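Vokley Cloth Set, README

Student project, robotics club at Nyamweya Technical College
Maintained by Shabani Rotich (recording, hardware) and Salim Kioko (labels, export)
Version 2, April

1. Summary

Vokley is a set of recorded grasp attempts on small cloth items. It was collected by second-year club members as the practical part of the manipulation module and is shared with the other teams entering the Jileck folding round. Version 2 holds 300 episodes. Version 1 used a different gripper mount and should not be mixed with this one.

2. Task

Each episode covers one attempt to pick up a single item of cloth, lift it and hold it above the work surface. Folding is not included. The operator drives the arm by hand controller, and the arm starts from the same home pose every time. An attempt ends when the operator presses the stop pedal or after 15 seconds, whichever comes first.

Items are dropped onto the surface from hand height before each attempt, with no smoothing. Operators were told to choose their own grasp point. As a result the set leans toward grasps near a hem or sleeve, which most operators found easier than the middle of the cloth.

3. Sensors

One color camera is fixed at the wrist and looks along the fingers. There is no overhead view in this version. Joint positions and gripper opening are logged with each camera image. Gripper force is not logged; the current reading from the finger motor was too noisy to be of use and was dropped from the export.

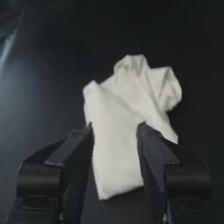
Exposure is locked at the start of each session. White cloth on a dark background can lose detail in the brightest folds if the lock is set before the lamps have warmed up. The session notes list which recordings are affected. Do not correct these with automatic contrast if you plan to compare results with ours, as it changes the edge of the cloth against the fingers.

4. Labels

Every episode has one outcome label:

held: cloth stays in the fingers until the stop
slipped: cloth leaves the fingers after lift
missed: fingers close without cloth
void: operator error or logging fault

In this version 166 episodes are labeled held and 116 slipped. The rest are missed or void. Labels were set by the operator and checked by a second member from the recording alone. Where the two did not agree, Kioko made the final call and the episode carries the flag "disputed".

Grasp points are not labeled. A first try at marking them was dropped, as the fingers hide the contact area in most views.

5. Files

episodes/ one folder per attempt, with images and log
labels.csv outcome, item code, operator code, flags
sessions.txt lamp and exposure notes
split.txt train and test lists

The split is by item, so no piece of cloth appears in both lists. The Vavero loader from the shared club folder reads this layout without changes. Older copies of the loader ignore the "disputed" flag.

6. Known problems

Gripper opening lags the camera by one or two samples in the earliest sessions. A fix is applied on export, but the raw logs are left as recorded.

Operator codes 3 and 4 were swapped for one afternoon session. This is corrected in labels.csv and not in the folder names.

7. Use

Free for coursework and for the Jileck round. Teams that train on the set should say so in their entry form and give the version number. Send label corrections to Kioko with the episode folder name and the proposed label.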